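Lab 8 notes: comparing grippers on the two-arm cell
Manipulation practicum, section B. Notes by Suleiman Ibrahim, corrections to me or to Aiman

Read before you book cell time. Last group burned most of their slot on homing, don't be them.

What we're comparing
Parallel jaw with stock pads (call it A). Parallel jaw with the soft fingertip (B). Same arm, same controller, same task list. Only the fingers change. If you also change the gains you have two experiments and can't read either of them.

Force setting: leave it alone for the first pass. Second pass you may drop it, write down what you dropped it to.

Controller is the Skorura box, firmware 3068. If the boot screen shows anything else stop and find Henryk Piątek. The older build clips the close command and your jaw widths will look wonderful and mean nothing.

Task list
Thin things, tall things, flat things on a mat. In that order. 17 trials per gripper per object type, no retries inside a trial. A drop is a drop. A regrasp counts as a fail for this lab (we'll argue about it in Lab 9).

Trial ends at 24 seconds by the log clock, not your phone.

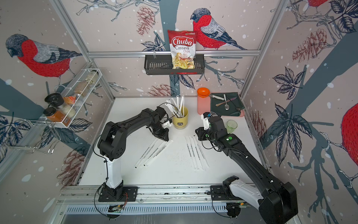

Thin objects are where A and B should split, so spend your time there. A rigid pad needs the jaw axis close to square with the object or it rolls it. Soft tip forgives some of that but is thicker, so it wants more clearance on either side. Paper-wrapped straws are good for this, cheap and they show everything: the ones lying on the table give you a fan and a looser, more lengthwise cluster, two different approach problems with the same object. Do the fan first. Log the approach angle relative to the straw you picked, NOT relative to the table edge. Half of you did the table edge last time. The yellow cup with the upright straws is a separate object type, don't mix it in. There your problem is the neighbors, closing on one and dragging two.

Thin object fail codes
R - rolled out of the jaws
P - pushed, never closed on it
M - multiple, came up with more than one
C - contact with table before close
X - anything else, write a sentence

Most people will see P more than they expect. Usually a height problem. Check your tool offset before you blame the pads, B is longer than A and the offset file does not update itself. Ubaldo Dal Bello lost an afternoon to this in December and he wrote the file.

Flat objects
Spoons and knives on the mat. Mat gives under load, which helps A more than you'd think, pad edge can press down a little and get under. Handles first, then try the spoon bowl. Knife blades: never. Grasp on the handle only, and both arms parked when your hand is in the cell. Parked means parked, not paused.

Two arms
Only one arm grasps in a trial. The other one holds at a standoff pose, outside the shared zone. They're on the same rail so a bump on one side does shake the other, you will see it in the wrist data as a small ripple. Don't filter it out. Mark it.

If you want to try a handover, do it after all your trials are logged and tell Osaze Oyewole first.

Cameras
Fixed view for scoring. Wrist view is for the policy people, record it but don't score from it. The fingers hide the contact point exactly when you need it. If fixed and wrist disagree, fixed wins.

Lighting stays as is. Do not bring in a lamp. Do not turn the cell lights down becuase the glare annoys you.

What to hand in
- trial log, one row per trial, fail code filled in
- one plot, success vs approach angle, A and B on same axes
- half a page on where they differ and why you think so
- the offset file you used (yes really)

No averages across object types please. One number for thin plus tall plus flat tells me nothing.

Reading
Orkalel pad datasheet, pages on compliance. Skim the Abubakar notes on jaw alignment, the section on tolerance is worth it, the rest is about a gripper we don't own. The Namville comparison is optional and uses suction, so careful what you borrow from it.

Questions to think about while you wait for the cell
Does B win on angle tolerance or just on friction? How would you seperate those with the parts we have? What would happen to your M count with a narrower finger?

Bring your log on paper as well, the cell machine drops off the network.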